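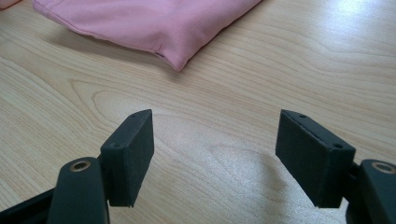
Reading the Grodmont Tuition Case: How a Small Fraud Trial Was Sentenced and How It Was Reported

Student project report, Introduction to Courts and Media
11 August 2018

Why I picked this case

When our class was told to follow one criminal case from the charge to the sentence, most people went straight for the big names, and I can't blame them! I went the other way and chose a case from our own county court, in which the former bookkeeper of Grodmont Academy, a private high school, pleaded guilty to taking tuition deposits that parents had paid in good faith. I had walked past that courthouse for years without once going in (I thought you needed permission, and you don't), so part of the fun was simply learning where to sit and when to stand up.

What the case was about

The deposits were supposed to go into an account at Borkis Savings, where they would be held until the school year began. Over two school years, part of that money was moved to an account belonging to the bookkeeper. The charge named seven families. The school's own lawyers, from the firm of Amegashie, found the gap after a mother asked for her deposit back and was told there was no record of it. She had kept her receipt in a kitchen drawer, and it ended up as the first exhibit.

I am leaving the bookkeeper's name out of this report. It is in the public file, but there are children at the school with the same last name, and I didn't think my grade needed it.

The sentencing hearing

The hearing was in June and lasted most of a morning. The prosecutor asked for four months in jail. The defense asked for probation only, and spent a long time on the defendant's clean record and the fact that almost $3,000 had already been paid back. Then two of the parents spoke. One was angry and kept it short. The other talked for quite a while about how she had trusted the front office with everything from lunch money to allergy forms, and I noticed I had stopped taking notes and was just listening.

The judge settled on two months in jail, followed by probation and community service, with the rest of the money to be repaid in installments. She explained that the early guilty plea counted in the defendant's favor and that the position of trust counted against her. I had expected something more dramatic, I suppose from television, but it was all done in a very level voice and then everybody gathered their coats and bags.

How it was reported

I compared the coverage in the Brallel Courier with what I had heard in the room. The paper got the sentence right, and the quotes from the angry parent matched my notes word for word. The repayment, though, only came up in the last paragraph, and the headline used the word "stole" with no mention of the guilty plea. A shorter item on the paper's website left out the probation altogether, so a person reading only that one would think the punishment was lighter than it was. The second parent didn't appear in either story, which I was sorry about.

What I would do differently

I should have asked the clerk for the written plea agreement at the beginning of the project. I waited until after the hearing, and by then I had to rewrite a good part of my timeline, because I had mixed up the date of the charge with the date of the plea. I would also have liked to sit in on a second sentencing for a similar offense, so that I had something to hold this one up against. The clerk's office was very kind about my many questions and let me copy the file at the student rate.

Sources

Court file and plea agreement, county clerk's office
My own notes from the sentencing hearing
Brallel Courier, print story and website item on the sentencing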